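Recording grasps for the block bin

Part 2 of the Hurngate setup notes, last revised 13th October

You'll need the arm, the bin, a box of blocks and more patience than you budgeted for. The Prelham set we trained on in February had 3,047 attempts in it, and 2,186 survived checking. The rest were mostly my fault.

Before you start

Clamp the bin to the table. It will creep otherwise, a hair at a time, and the model will learn that bins wander. Tape down anything flat that lives nearby.

Run the wrist through its full turn with the bin empty and watch the cables. They need slack, but a loop that hangs low will drag blocks about and take credit for it.

Recording

1. Tip the blocks in and leave them where they land. Tidy rows make a tidy model that panics at a heap.

2. Start the recorder, then the arm. Guðlaug Lund has this on a sticky note because of me.

3. Let each attempt finish, including the hopeless ones. A dropped block is a perfectly good example if it's labelled as a drop.

4. Mark the result straight away. You will not remember later, whatever you think now.

5. After 80 attempts, stop, stir the bin by hand (arm paused, please) and carry on.

Blocks against the wall

These are the awkward ones, and the arm will happily avoid them all afternoon if you let it. Push a few into the corners yourself at each stir. Long blocks lying across short ones are worth having too — the Trudow runs had hardly any, and it showed.
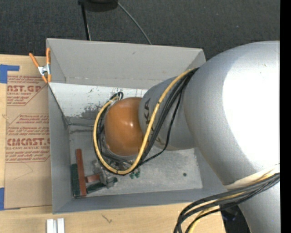
Once a session is done, copy it to the Memon drive before you look at it. Then skim the first few attempts at normal speed and check that the labels match what happened. If they're out by one, they'll be out by one all the way down, and you can go back to step 2 and read it again.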